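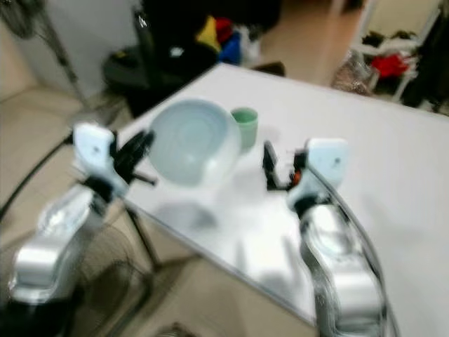
Search this site Enter keywords Go

Wide shallow bowl and small cups: how do I keep a white table from looking bare but still be able to eat at it?

Posted by Chih-ming Poon, October 2023

Hello everyone, I've been reading here for ages and this is my first time asking anything, so please be patient with me! We moved into a smaller place over the summer and our old dining table wouldn't go up the stairs (long story, my brother-in-law still has a sore shoulder), so we bought a plain white rectangular one. I love how clean it is. The trouble is that everything I own seems to disappear on it. My favorite serving bowl is a big pale one with a wide rim and hardly any depth, with a bit of blue-green in the rings inside, and I have small light green cups that I've always kept near it.

On the old dark table they looked wonderful. On the white one the bowl sort of melts away unless the light is coming from the side. I've tried a runner, but it slides, and my daughter does her homework there every afternoon, so anything I put out has to be moved and then moved back. I also don't know what to actually put in a bowl that shallow. Lemons roll around. Soup is out of the question. I'd like to keep what I spend under 600 if I end up replacing things, though I would much sooner keep what I have.

Does the bowl belong in the middle, or off to one side? And do the cups go next to it or get put away between meals? My mother would have had an opinion on this and I find I miss it.

Po-yen Yuen

What a nice question, and welcome! I have a white table too, and I went through the same thing with a cream platter that I was sure somebody had walked off with.

First, please don't replace the bowl. Pale on white can be lovely, but it needs one thing near it with some color, and your green cups are already doing that job. I would put one cup close to the bowl, just behind the rim and a little to the right or left, and leave the others in the cupboard until dinner. A whole row of them starts to look like you're waiting for company. With a single cup you can drop in a sprig of mint or whatever is growing on the sill, and if it gets knocked over during homework it's no great tragedy.

As for the middle, I'd go a little off center. You get a good clear stretch at one end for books and plates, and you only have to slide the bowl a few inches at mealtime. I did buy a felt mat from Fasari to go under mine, cut it down with kitchen scissors, and it has never crept anywhere. Mine is gray. I thought about a green one for weeks and then they were sold out, so there you are.

For filling it, think flat. Clementines in one layer are good (they settle better than lemons), or bread rolls on a folded napkin, or pears if you lay them on their sides. At supper ours holds sliced tomatoes with oil and salt, and the wide rim means you can carry it without getting your thumbs in the food. In November I switch to walnuts in their shells, and the nutcracker just lives in there with them.

One more thing about the light. If you have a lamp you can move, try it lower and to one side. The bowl will throw a soft shadow on the tabletop and that alone makes it show up. I spent a whole evening walking a lamp around the room before I was happy, and my tea went cold.

Dhillon

just get a dark placemat and put the bowl on that. we have 4 from the dollar store and they wipe clean

Chih-ming Poon

Thank you both so much! I moved the lamp last night and I'm quite pleased, and the mint is in a cup already. Clementines aren't in at our store yet so it's rolls for now. Dhillon, I do have one navy placemat left from an old set, and I'm going to try it on the weekend when the homework is cleared off. Po-yen, did you have to hem the felt after you cut it, or does it hold its edge?

Po-yen Yuen

No hemming at all, felt doesn't fray. Cut it a bit smaller than the base so it stays hidden, and trace around the bowl with chalk first. I didn't trace mine and it's a little bit egg shaped underneath!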